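## 4. Does clutter hurt a grasp policy?

Short answer — yes, but less than we thought. Method first, results in 4.3.

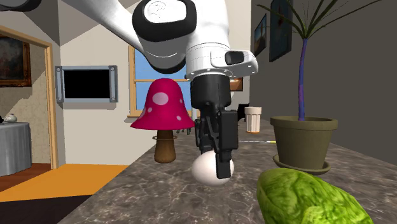
Skandero is our simulated kitchen benchmark. 200 training layouts, 2 cameras, one arm. Target object plus distractors, placed at random. Scale isn't policed, so an egg can share the worktop with a mushroom far bigger than it is. Deliberate. Serrano (Ellau group) argued that odd neighbours test attention better then tidy ones.

Scoring is strict. Lift, hold, no contact with anything else. Of 228 test runs, 141 passed.

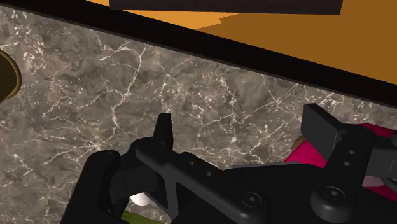
Most failures came late, in the last bit of the approach. Wrist view gets crowded, policy hesitates, time runs out. Keep that in mind for the excercises.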